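**Shape sorting board: pieces get lost, pieces get stuck. How do you all store and use yours?**

Posted by Inmaculada Requena, 18 Feb 2018

Hello everyone, and sorry in advance for the long post! My sister passed along a shape board for my youngest, one of those thick blue ones with holes cut right through it and chunky blocks that go in. He adores it. The trouble is that it came in a torn paper bag, and I've been picking blocks out from under the couch ever since August. The long light blue cylinder is the one he loves best, so naturally it's the one that goes missing.
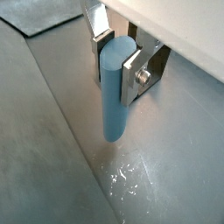

I've tried keeping everything in a zip bag, but he can't open it himself and then there are tears (his and sometimes mine). I'd also like him to play somewhere the round pieces can't roll off. We have a low table from Panier, but it has no lip at all. Do you use a tray? A box? And should I put out every block at once, or only a few? He's a determined little fellow, but he does get cross when a piece won't go in.

**Kedir Derese**

Get a bin! A plain gray plastic one with a flat bottom, wide enough that the board lies down flat inside it. Ours came from Cantero and it's been the best purchase of the year, I'm not kidding. The board stays in there, the blocks stay in there, and when a cylinder gets away it only goes as far as the wall. When playtime is over you push the whole thing under the bed and you're done.

As for how many blocks, I'd start with the cylinder and one or two others that look nothing like it. The big round hole is the friendliest one on the board, because a round piece doesn't have to be turned to fit. Leave the star for much later. My daughter threw that star across the room more than once before she got it. 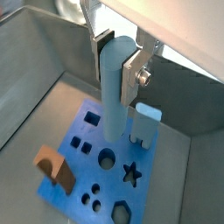 *Sedatholm Toy Library, Early Play Team*

One more thing I forgot: stand the spare blocks up on the board itself, away from the hole he's working on. Our arch lives on the left side and my daughter likes to say good morning to it. She'll spend 20 minutes just moving pieces from one spot to another without fitting anything, and that's playing too as far as I'm concerned.

**Corentin Joly**

shoebox. free

**Maite Moya**

I agree with Kedir about the bin, but do check the height of the sides before you buy. Our first one was 40 cm deep and my grandson practically had to climb in to reach the board! The one we use now he can lean over comfortably while kneeling.

For the crossness, try holding the cylinder upright just over the hole and letting him do the last little push with his palm. It feels like his own win, and after a few days he'll want the whole job. If you do lose a block for good, ask at the desk. We have a drawer of odd ones and you're welcome to come and rummage.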